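The arms went in at Koltholm in February, at the end of the refurb line where the long bench used to be. I had worked the long bench for 12 years. They moved my stool to cell four and gave me a tablet.

The job before was simple. A pallet of office towers came in, you pulled what was good, you built back what could be sold. I did 23 on a good shift. My thumbs had a groove in them from memory latches. Now the arms did that part, and I set out the fixture tray and watched.

The first month I hated the quiet. On the bench we had talked all day, about kids and truck payments and who was getting divorced. In the cells there was one person each, with a panel between, and you only saw the others at lunch. People ate faster than they used to. I don't know why.

My hands healed up. I noticed it one night washing a pan. I stood there with the water running and looked at them.

In April the screen by the time clock said Gernoneo had shipped 2,863 machines since the changeover. It did not say there had been 31 of us on the bench and now there were nine in the cells. The woman who taught me to seat a processor without looking had taken the package and gone to work at her sister's nursery. She sent me a picture of a lemon tree.

I had one habit left. Before each drive went in, I leaned over and looked at the case myself, the way I used to. The tablet didn't ask for it. It cost me a few seconds, and the cell logged those seconds in yellow.
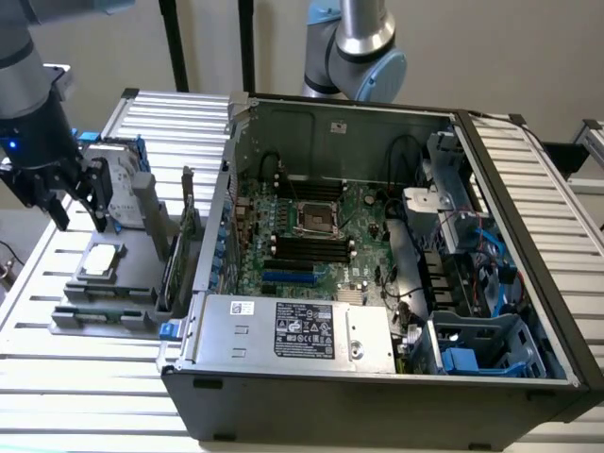 Lawal told me over the panel that the yellow didn't matter, he had 439 of them and his check came the same as always. He said they would come for the yellow later, when there were fewer of us to argue about it. Then he asked if I wanted half his sandwich.

I took it. We ate standing up, him on his side and me on mine, and he told me his boy had started driving. When the tablet chimed I wiped my hands and put out the next tray.

© May 2026 Umero Stories | Contact | Back to top

We use cookies to remember your reading settings. Accept | Manage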